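From: Wiebke Hellwig
To: inflight-medical list
Subject: Re: Kit contents after the September revision

On Monday Ermanno Sanna wrote:

> The revised kit list drops the second blood pressure cuff and adds
> a pulse oximeter. Our crews at Surkbridge ask whether the old kits
> can stay on board until their seals expire, or whether all of them
> have to be pulled at once. Also, who signs for the swap when the
> aircraft is parked overnight at Bolladville?

Ermanno,

The old kits can stay until the seal date. The revision applies to kits packed after the change, and form 2457 has a box for the list version. Please make sure it is filled in. Of the 100 forms I checked last week, 96 had it. The other four went back to the station. 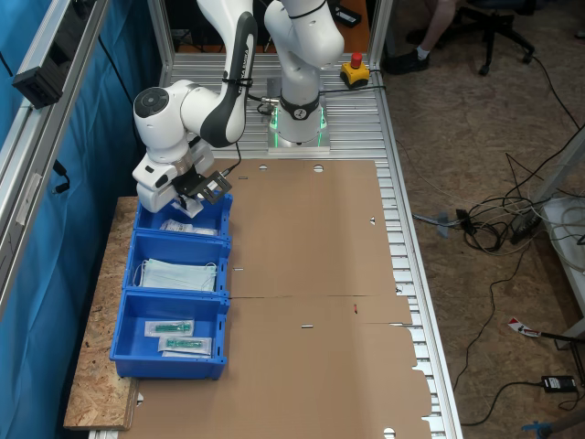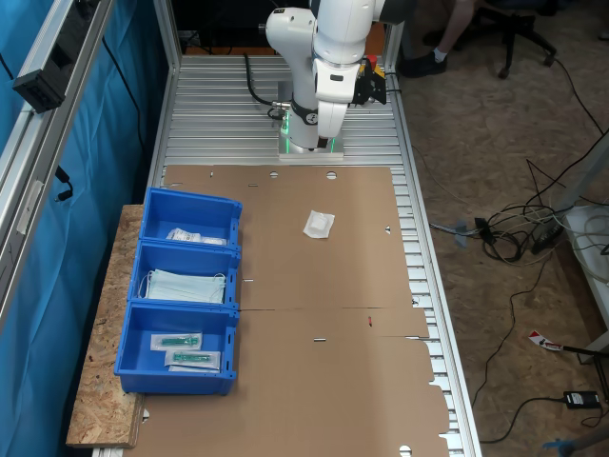
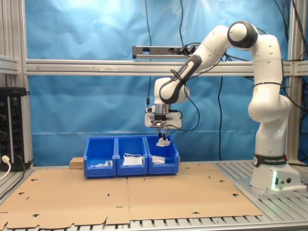 On the overnight swap: the outgoing purser signs for the old kit and the station signs for the new one. The two signatures do not need to be on the same sheet, but the seal number does have to appear on both. If the purser has already left, the station lead may sign in that column and write "absent" next to the name.

Two points on the oximeter. It goes in the upper pocket with the stethoscope, outside the sealed section, so that crew can reach it before a doctor comes forward. The batteries are packed separately and must not be fitted in advance.

Shuzhen Qiu asked off list about the larger cuff. It stays. Only the duplicate standard cuff was removed, and the wording in line 3 of the list will be corrected to say so.

Kits returned from a flight where the seal was broken still go to Roswitha Rothe with the event report attached, even if only gloves were used. Kit 3847 came back without one. If it was on one of your aircraft, please send me the flight number.

Wiebke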